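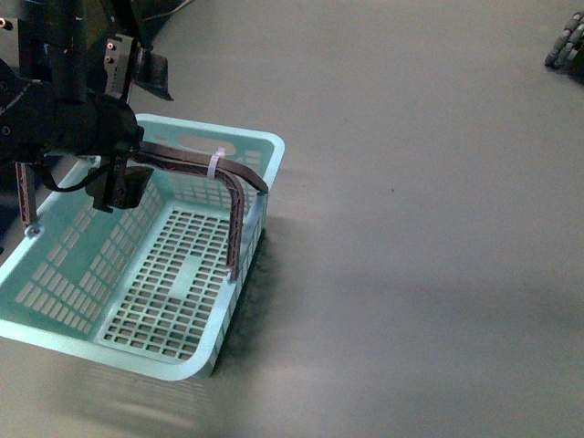
Work package 3: Gripper comparison
Progress report to Lakex, second period
Prepared by Hjørdis Fagerlund; test data by Danish Shaikh

1. Status

The comparison of the two end effectors is on schedule. The target of 2,000 logged grasps was passed in January and the total now stands at 2,067. The controller comparison, which was to run in parallel, is behind. Details are in section 5.

2. Scope of the period

The previous report covered rigid blocks and cartons. This period dealt with objects that have a moving handle, chiefly plastic baskets with a pivoting handle over the opening. Lakex asked for this class to be included after the first review, as baskets account for most of the manual lifts on the Dahlgren packing line.

The grippers under test are the Gutberg parallel gripper and the Laltel multi-finger hand. Both are driven from the same control software. Approach speed and lift height were fixed at the values agreed in the test plan, and grip force was set separately for each device.

3. Method

Each trial begins with the basket on the grey table and the handle raised. The arm approaches from above, closes on the crossbar, lifts, holds and returns the basket to the table. A trial is logged as a success if the basket clears the table and stays level within the agreed limit for the whole of the hold. Slips, missed grasps and tilts beyond the limit are logged as separate fault types.

The turquoise basket with the brown lattice handle was used for the main series. A zip tie on the crossbar, close to the bend, serves as a fixed reference when the grasp position is read from the camera. The grasp point was varied along the crossbar in both directions, and the offset from the centre was recorded for every trial.

Handle angle was not controlled beyond the starting position. The handle turns freely at its pivots, and the first contact can push it over before the fingers close. This was treated as part of the task.

4. Results to date

4.1 Parallel gripper. Performance on the crossbar is good when the handle is upright. The main fault is tilt, and it follows grasp offset closely: the further the fingers close from the centre, the more the basket swings as it leaves the table. Slips were rare and were confined to the lowest force setting. The lattice pattern of the handle did not affect the hold in any way we could measure.

4.2 Multi-finger hand. The hand tolerates a greater error in handle angle, and in most trials the fingers draw the crossbar in as they close. Cycle time is longer. In 18 trials a finger caught the rim on release and moved the basket along the table. A revised opening sequence has been written and will be tested next.

4.3 Cabling. The cable loop at the wrist of the parallel gripper hangs over the basket opening during the approach. It has caused no faults with empty baskets. It is likely to touch the contents of a full one, and a shorter run with an additional clip is being drawn up.

5. Deviations from plan

The second controller arrived with firmware that did not support the force reading used in our logs. Dahlgren has supplied an update, which is installed but has not been checked against the reference load cell. No controller results are reported for this period.

The head camera was recalibrated once after its mount was found to have moved. Trials recorded between the last good check and the recalibration have been removed from the data set and are not included in the total given in section 1.

6. Next period

A block of 500 trials with loaded baskets, divided equally between the two grippers.
Repeat of the release tests on the multi-finger hand with the new opening sequence.
Load cell check and start of the controller comparison.
Rerouting of the wrist cable before any loaded trials begin.

7. Decision requested

We ask Lakex to confirm the maximum basket load for the next block. The test plan gives a range only, and the upper figure is above the rating of the present wrist adaptor. If the upper figure is required, a stiffer adaptor must be ordered from Gutberg, and the loaded trials will start when it has been fitted and checked. Spending is otherwise within the budget for the work package.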